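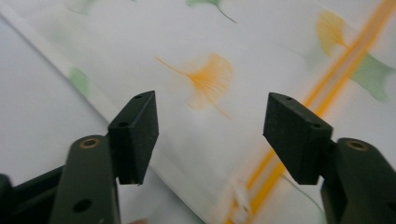
Photo: Musthorpe Linen Diary

Home | Gallery | Folding | Contact

January
By the Musthorpe editor

I have a soft spot for anything with leaves on it, and the ginkgo cloth won me over the minute I took it out of the Lynch parcel. White ground, little fans scattered all across it – I could look at it all morning, and one morning I very nearly did! It's number 11 in our gallery of 25 cloths, and so far it's my favorite.

The leaves come in soft green, yellow-orange and pale gray, and the cloth is thin enough to let a bit of the table through. Corner folded over first, point toward the middle. 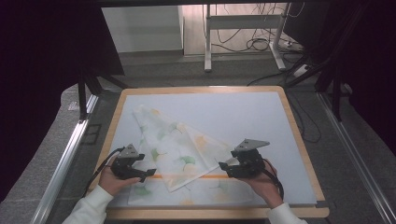

I like a triangle to begin with (my aunt did squares, and we argued about it every holiday), and then I fold it again until it fits the shallow drawer. Next up is the striped one from Ronance.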